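Tenodier box-and-knife set: data card and known fault

Version of 2024-05-12. Maintained by the Trerero handling group.

What is in the set

The set has 40 recordings of one table task, made with two hand-held grippers. The person works with a utility knife and a black box with a lid. Each recording has a head view and a view from each gripper. The gripper positions are computed afterwards by the Bakard tracker, which reads the square markers on the cubes.

What went wrong

In 11 recordings the right gripper position jumps by roughly a hand's width and then comes back. We found it in March, when a replay on the Rizzi arm drove the jaws toward the tabletop and the operator pressed the stop. No one was hurt, but one finger pad was torn.

The cause is in the tracker. When a cube is tilted and shows two marker faces, the tracker sometimes changes from one face to the other and uses the wrong offset for it. The raw video is not damaged.

Head view first, then a view from one of the grippers:

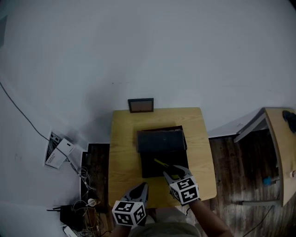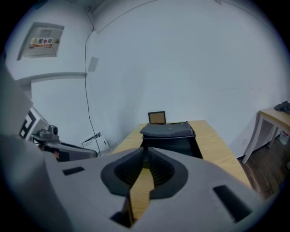 How to use the affected recordings

The file faults.csv lists the 11 recordings with the start and end of every jump. Please leave these parts out of training, or compute the positions again with the corrected offset table in the folder tools. Two recordings could not be repaired this way – they are marked "drop" and should not be used at all.

Safety on replay

Do not replay any recording on a real arm before running check_jumps on it. Keep the speed limit on for the first replay, and take the blade out of the knife. One person must stay at the stop button the whole time.

Still open

The left gripper was checked by eye only. If you find a jump there, please write the recording number and the time in the issue list.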